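4.3 Checking the gripper after a finger change

Caution: Keep hands off the table while arm power is on.

1. Turn arm power off. Wipe both gripper fingers with a dry cloth.
2. Check the screws at the finger joint. Do not force them.
3. Route the arm cable outside the joint with enough slack for a full wrist turn.
4. Turn arm power on and load the Kivetti check program.
5. Set the red cube on the table beside the black square. Leave the square clear.
6. Run the program at low speed. Stop if a finger touches the table. 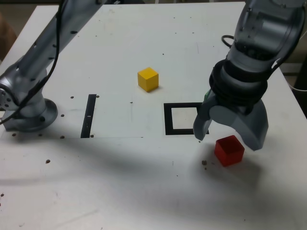
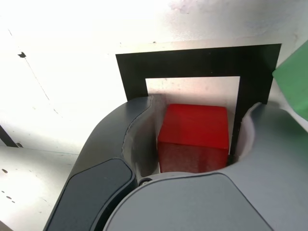

Red cube and black square, wide and close views.

Savita Vashisht adds that the low-speed run should be repeated after the arm has warmed up, as finger travel on her cell differed between the first run and the 16th.

7. If the cube slips or turns in the grip, set the finger zero again (section 4.2) and return to step 4.
8. Record the cycle count in the service log. The next finger check is due 2000 cycles later.

Note: Fault 433 during step 6 means the grip closed past its limit. Clear the fault before moving the arm by hand.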